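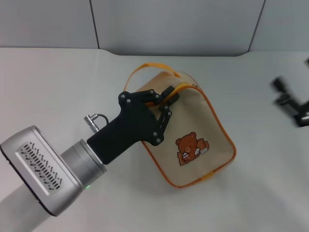
Section 4: Setting up the gripper for soft items

Do this section after the arm is bolted down and homed. It covers grasping bags, pouches and anything else with a strap or loop handle. For rigid parts, use the settings you saved in Section 3.

You will need:
The Pettigrew hex key set
A small pouch with a loop handle
The Furnetti control software, installed on the bench computer

4.1 Check the gripper

1. Press the stop button and wait for the arm to settle.
2. Go over the screws on the palm and finger linkages with the hex key. Snug is enough. The body is moulded plastic and the threads will strip.
3. Check that the cable connector at the neck is pushed fully home. Leave a short loop of slack in the cable so the wrist can turn.
4. Release the stop button. The light on the wrist should come on green. If it stays off or shows another colour, go to Section 9.

CAUTION: Keep fingers out of the linkages whenever the green light is on. The gripper can close without warning if a program is still loaded.

4.2 Teach the grasp

1. Lay the pouch on its side on a clear part of the table, with the strap facing the arm.
2. In Furnetti, open the Dikero profile and choose Soft Item.
3. Set closing force to 15 per cent and speed to 30 per cent.
4. Jog the arm until the fingertips sit either side of the strap. Come in on a diagonal. A straight-down approach tends to press the pouch flat and push it away.
5. Close the gripper. Stop as soon as the strap is held.
6. Save the position as Grasp 1.

Note: Grasp the strap and leave the body of the pouch alone. Thin plastic creases under the finger pads and the marks don't come out.

4.3 Test lift

1. Raise the arm slowly to clear the table and hold.
2. If the strap slips, lower the arm, raise the force in small steps and try again. You can go up to 30 per cent with the standard pads.
3. Lower the pouch, open the gripper and back the arm out the way it came in.

CAUTION: If you are running two arms at the one table, park the second arm before the test lift. The Sarkasska mount does not detect collisions between arms.

If the software shows error 161 while closing, the finger position has been lost. Open the gripper fully, home it again and repeat from 4.2, step 4.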